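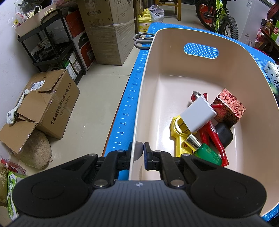
The cream bin on the blue mat, with the green bottle and the flowery box in among the tools.

So on Tuesday I finally got myself over to Clulach for the open day at Wellemmont, the reuse and sorting place on the old trading estate. Kimie Okabe had been on at me to go since May (she did their weekend sorting course and came home and emptied every drawer in her flat), and I had a free morning and a bus pass, so off I went!

The number 66 drops you right by the gate. Don't do what I did and follow the sign for the car park, which takes you all the way round the back past the tyre fitters. Doors opened at ten and there was already a bit of a queue, mostly people with carrier bags of their own stuff hoping to leave it there. You can't, not on open days, and there was a fair amount of grumbling.

Our guide was Nest Parri, who has run the sorting floor for 6 years and talks nearly as fast as I do. She told us they get through 3000 bags and boxes a year, nearly all of it from house clearances and what she calls "the drawer". Everybody has one. Mine has batteries, a tape measure and the keys to a house I moved out of in my twenties.

The bit I'd come for was the mixed bins, and I loved it. I could have stood over that cream one all morning. There was a white charger-looking block with metal prongs lying across a yellow plastic tool with a ring for a head, then a long metal tool with shiny red handles, and a little box all over pink and red flowers tipped up on its corner. And a green bottle with a silver cap and gold lettering! I had my heart set on bath oil, Cauã Cavalcanti (also on the tour, had come over from Jurarley with his mum) said hair tonic, and we never did settle it.

The idea is that you sort by what a thing needs next, so anything with a plug goes for testing, tools go to the bench, bottles go to a tray by the sink and boxes get opened before anyone decides anything. Sounds simple. It is not simple when you've got a fistful of odds and ends and Nest is standing there with her eyebrows up. I put a bicycle light in with the kitchen things and had to go back for it.

Upstairs is the tool bench, run by Conceição Bastos, and this was my other favourite. She cleans up old pliers and cutters and oils the joints, and they go on sale at the front for very little. I bought a small pair of snips for 97p. They're brilliant - I've done all the dead bits on the geraniums already.

Lunch was from the Ngô van in the yard. Get the noodles, skip the coffee. There are only a few benches and they were in full sun, so I ate mine sitting on a wall next to Teresa Seixas, who was waiting for the afternoon lamp rewiring session. I hadn't booked that one and it was full by then, which I'm still cross about.

A few practical things if you fancy it. The sorting floor is chilly even on a warm day, so take a cardigan. The toilets are up the stairs on the left and the lift was out of order when I went. Tours are free but you need to put your name down at the desk, and the shop at the front only took cards. Kimie wants to go again for the next one, and I've told her to book us both in for lamps.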